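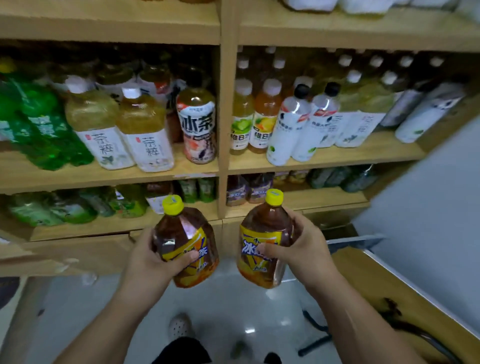

Do you need to reset the gear mesh after swapping the pinion on a Lutari touring car? Every time, even if you only go up by one tooth.

Posting this as a thread as I've had the same message from a few people since the club meeting. It covers the belt-drive Lutari with the standard motor mount. The shaft-drive version is different and I don't own one.

1/ Take the battery out first. Loosen both motor screws half a turn, no more. If you back them right off, the motor drops and you lose your starting point.

2/ Fit the new pinion and line it up with the full width of the spur. The grub screw goes on the flat of the motor shaft. Threadlock here if the motor can is metal, and only a dab.

3/ Cut a strip of ordinary printer paper, feed it between the gears, push the motor in and tighten. Roll the paper out. It should come out creased and not torn.

4/ Check the mesh at four points round the spur. Mine had a tight spot. I replaced it with a Flindico spur and that one runs true — it's also quieter, though it costs more.

5/ My kit came with a 37 tooth pinion, which is too tall for our carpet track. I've dropped two teeth and the motor comes off much cooler after a five-minute run.

6/ Someone asked about the Buvska mount. It fits, but the slot is shorter and you can't get the smallest pinions in. Measure before you order.

7/ Battery wise I'm still on the 2,000 pack for practice. The 2,914 one is what the label says, odd number, and it sits a bit proud of the tray so it needs longer posts.

8/ Body clips next. I keep losing them on the grass at the back of the pits — will do a separate thread on the Hjaltadóttir shell and where I drilled the holes.

Filed under: RC Cars > On-Road > Setup
14 replies · 2,620 views · Share
Last updated: January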